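Notebook, sorting cell
2022-04-04

Went through the Stolby handling rules again, the version Jarmo printed and put in the binder. My copy is mostly question marks by now. Writing down what I think before the review, so that Nelli can argue with it on paper and not in the hallway.

Rule 1, "Reset the work surface to the standard start state before each run." Fine, but the standard start state is never written down. Spyros takes it to mean parts in the middle, box at the back, lid up. Định takes it to mean the same kinds of parts in the same amounts, wherever they land. Both of them sign the sheet. So the signature means they each did something.

Rule 2, "Do not mix part types within a run unless the task calls for mixing." The sorting task is about mixing. I don't see what this rule does for us. I suspect it was carried over from the Salminen job, where there was only ever one kind of part per tray. Strike it or rewrite it.

Rule 3, "Keep both arms clear of the box when not placing." Clear by how much? I asked for a distance in July and got "a sensible distance." With the way we have the box set, toward the back and within reach of both sides, one arm or the other is going to be near it for a good part of any run. A rule that gets broken all the time teaches people to skip the rest of the page.

Rule 4, "Parts shall not overlap." I tried to be fair to this one. Nuts spread out well enough. Small brass pieces end up in a bunch unless you pick at them with a fingernail, and then you have a layout that no real bench has ever had. What do we learn from a run like that? Tyyne says it gives a clean baseline. Maybe. I'd like to see the baseline used for something before we pay for it in setup time.

Sorting task, both arms, organizer at the back:

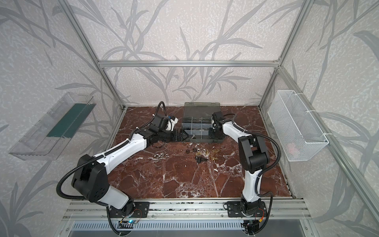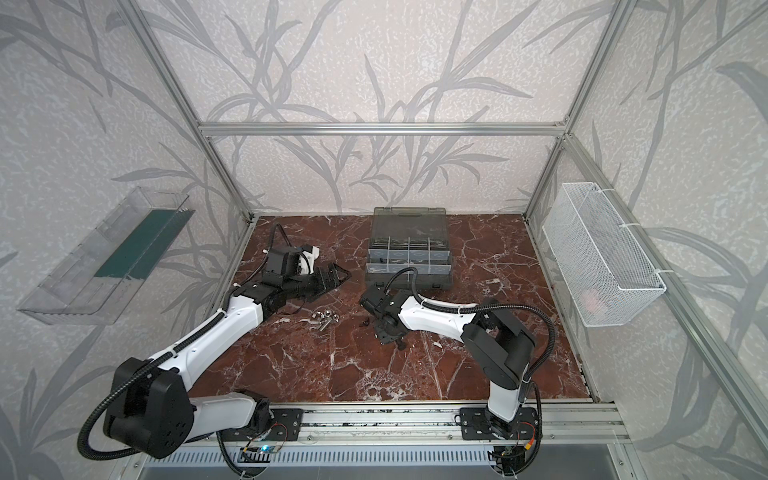
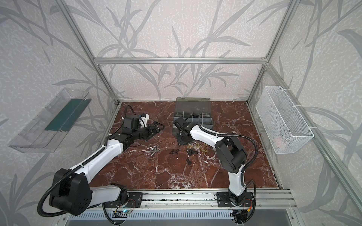 Rule 5, "Record all deviations." This is the one I would keep if I could keep only one, and it is the one we do worst. The log has 1,577 lines in it and I read back through a good chunk over lunch. Most of the deviation column says "ok" or "minor." Minor what? One line says "nut" and nothing else. Jarmo thinks a pull-down list would fix it. I think a pull-down list would give us a tidier version of "minor."

Counterproposal, rough:

- Start state gets a written definition with tolerances. If we can't agree on the tolerances, we say so in the document and stop calling it standard.
- Lid position gets its own line. Open or closed, no "as needed."
- Distance to the box is a number or the rule goes.
- Clusters allowed. Log them in words, one sentence minimum.
- A bolt with a nut still on it counts as one part until somebody decides otherwise. Need a decision. Spyros says one, Tyyne says two, and the sheet lets you write either.
- Whoever does the reset does not sign for the reset. Somebody else looks.

Nelli's objection to the last point, which she has made before: we don't have the people. True on most afternoons. Then the sheet should say "unchecked," which costs nothing and tells the next reader how far to trust it.

Also looked at the Clollska checklist that Định brought over as a model. It is nicely laid out and I don't trust it. Every item can be ticked from a chair. "Workspace is safe." "Fixtures are secure." I could tick that from home. Compare with something like "push each mounting plate by hand, write down any play," where you have to get up and touch the thing. Our own sheet has 5 items I'd put in the chair group. Marked them in pencil in the binder copy.

One thing I will give the Fliltoswood people – their rules have a column for why each rule exists. Half of ours would not survive that column. Asked Jarmo if he knew the reason for Rule 2 and he said it was there when he started.

To do
Ask Tyyne what she wants the baseline compared against.
Get a distance for Rule 3, even a bad one.
Định and Spyros to do the same reset separately, no talking, then compare. My guess is they won't match.
Find out who owns the binder. If it's me, I want to know.

Added later: Nelli read this and wrote "too harsh on Rule 4" in the margin. Leaving it as is until I see the comparison.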